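Gutisby Rental Cottage – Annual Electrical and Fire Check
Floor area: 2,255 sq ft
Inspection month: March

1. Smoke alarms – PASS. All sounded on test. Hall unit yellowed, dated inside its service life.
2. Main panel – PASS. Directory is handwritten and hard to read. Relabel.
3. GFCI outlets, bath and laundry – FAIL. Laundry outlet does not trip. Replace before next booking.
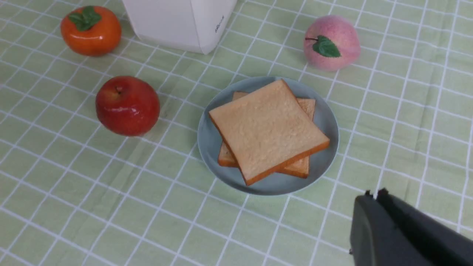 4. Kitchen extinguisher – PASS with comment. Gauge in the green, bracket loose. The extinguisher should hang near the exit, away from the stove. Table linens are not rated, and a cloth like the light green one with the white grid should stay on the table and off the range. Bracket needs two longer screws.
5. Dryer vent – FAIL. Lint packed at the outside hood. Clean the full 20 ft run.

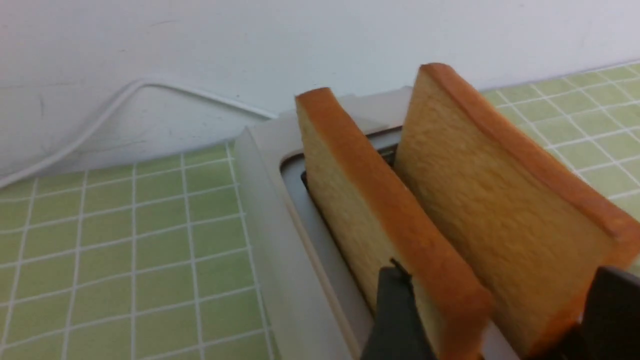 Item 6: Two-slot toaster, bread in both slots.

6. Countertop appliances – PASS. Cords sound. Empty crumb trays between guests.
7. Crawl space light – not tested, hatch painted shut.

Recheck items 3 and 5 within 23 days. Send receipts to the Gilmartin office.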